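Shared workshop's two-arm bench robot moves to handling trials
December 2020

The two-arm robot under construction at the Loltora workshop has moved from bare-joint testing to handling soft goods, according to the build notes posted by Lanying Long and Tianyou Zou. Work on the machine, which the pair call Plomum, started in October.

Both arms are mounted side by side and reach onto the table from the same edge. Long wrote the motion code; Zou did the wiring and the wrist brackets. The notes list 763 commits to the control repository, most of them for joint limits and cable clearance. Two earlier cable routes were dropped after the left wrist pulled its connector loose at full extension. The present route leaves slack in a loop over the arm – untidy, Zou writes, but it no longer limits travel.

The current task uses a zippered case in the shape of a paddle. Rigid blocks were held without trouble in the first trials. A padded case is harder: it folds under load, and the contact point shifts as the fingers close. The control code now sets grip force separately for each arm.

Long gives the present cycle limit as 10 seconds per hold. Longer holds are planned once the force readings stop drifting between runs.

The left gripper closes on the rounded end at the neck of the red and black case, while a thin metal finger on the right arm presses into the edge of the oval head.

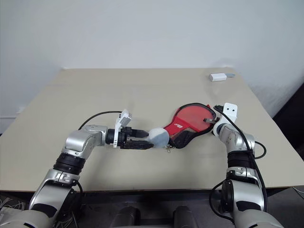
Next steps

Zou plans to replace the loose wiring at the arm bases with a single harness. Version 7 of the control code is to be released to workshop members after the harness is fitted. Parts lists and bracket drawings are on the shared drive under Sota.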